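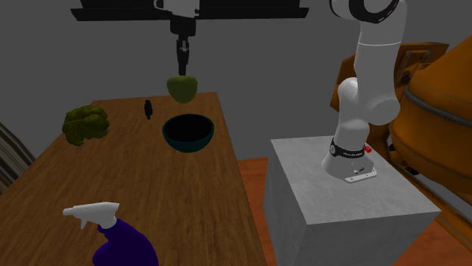

Fig. 2. Green apple and wooden table.

Support > Dehydrators > Unar 406 > Set-up guide > Section 3

Filed under: Getting started, Fruit and vegetables

3. First batch: apple slices

Complete Section 2 (unpacking, washing the trays, running the dryer empty) before you begin this section. The instructions apply to the Unar 406 with either the standard trays or the Kumthorpe mesh trays. If you have the older Taipe lid, without the vent slider, skip step 9.

What you need

- Firm apples, any variety
- A sharp knife or a slicer
- An apple corer (optional)
- A kitchen scale
- A large bowl of cold water with a little lemon juice
- Two clean dish towels

Choose apples without soft spots. Green cooking apples give a sharp, chewy slice. Sweet red apples dry darker and can stick to the trays. For the first batch, use one variety only, so that all the slices finish at a similar time.

Preparing the fruit

1. Wash the apples under cold running water and dry them with a towel.

2. Remove the cores. If you do not have a corer, slice the apple first and cut the seeds out of each slice.

3. Cut the apples into slices of even thickness. Very thin slices turn crisp; thicker ones stay soft in the middle and take longer. You can leave the peel on.

4. Weigh out 200 grams of slices for each tray. Do not go over this amount on the first batch.

5. Put the slices in the lemon water for a few minutes, then drain them and pat them dry.

Note: The lemon water slows browning. It does not change the drying time, provided the slices are patted dry before they go on the trays. 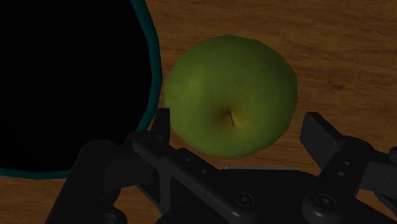
Slices left over after weighing can be kept in the lemon water in the refrigerator and used the same day. Do not add them to a batch that is already running.

Loading and starting

6. Set the base on a flat, dry surface with clear space on all sides. Keep it away from curtains and from the edge of the counter.

7. Lay the slices on the trays in a single layer. They may touch but should not overlap. Leave the center hole of each tray open.

8. Stack the trays on the base. Each tray has a notch on the rim, and the notches must line up. A tray that rocks is not seated.

9. Fit the lid and move the vent slider to the fully open position.

10. Plug in the dryer, turn the dial to FRUIT, and press Start. The green light comes on and the fan can be heard.

CAUTION: The lid and upper trays become hot. Use oven mitts when you move them. Do not cover the vent at any time.

CAUTION: Do not leave the dryer running overnight or while you are out of the house.

Checking the batch

11. After 3 hours, press Pause, wait for the fan to stop, and swap the top and bottom trays. Press Start again.

12. Check the slices every hour from then on. Take one out, let it cool completely, and bend it. A finished slice bends without breaking and shows no moisture when torn.

13. Remove finished slices as you find them. Return the rest to the dryer.

Note: Drying takes longer in humid weather. If the slices are still wet at the end of the day, turn the dryer off, put them in a covered container in the refrigerator, and continue the next morning.

Storing

Let the slices cool on the open trays. Pack them in jars with tight lids and shake each jar once a day for the first week. If you see droplets inside the glass, dry the slices again. Write the variety and the thickness on the label; it helps with the next batch.

For cleaning the trays after sticky fruit, see Section 4. Replacement trays and lids are listed in the Cleden parts sheet.

Section revised Mon 27 May. Text: Maribel Henao. Checked by: Henrique Paiva.

Contact Unar Support | © Unar | Back to top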